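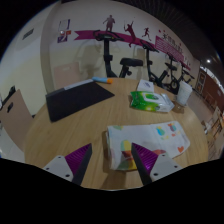
Setting the Round Table: A Conversation with Reijo Kettunen

Reijo Kettunen has managed household services at Nukstead, a residence for families in transition, for 11 years. His responsibilities include the linens, the cleaning supplies and the shared dining room, where the round wooden tables are cleared and wiped after each meal.

The printed cloths are the part of his work that residents mention most often. "We used plain white for a long time," Kettunen said. "Then a family left us a cloth with bright prints on it, and the children asked for it by name. We have bought printed ones ever since." A white cloth with colorful motifs, among them a red-orange heart, is now kept folded on the table between meals, with a pack of wet wipes behind it.

Kettunen asks staff to fold each cloth the same way. "Lengthwise first, then across, and smooth it with the flat of your hand," he said. "A cloth that is folded badly will show it at dinner."

The tables receive similar attention. Wipes are used for small spills, and a damp cloth follows the grain at the end of the day. "Light wood shows everything - jam, ink, tea," he said. "I would still choose it again. It makes the room brighter in winter."

The residence laundered 1035 pieces of table linen last year, using 2 machines in the basement. A third is to be installed in October. Kettunen hopes it will allow the cloths to be changed more often on weekends, when relatives visit and the dining room stays open into the evening.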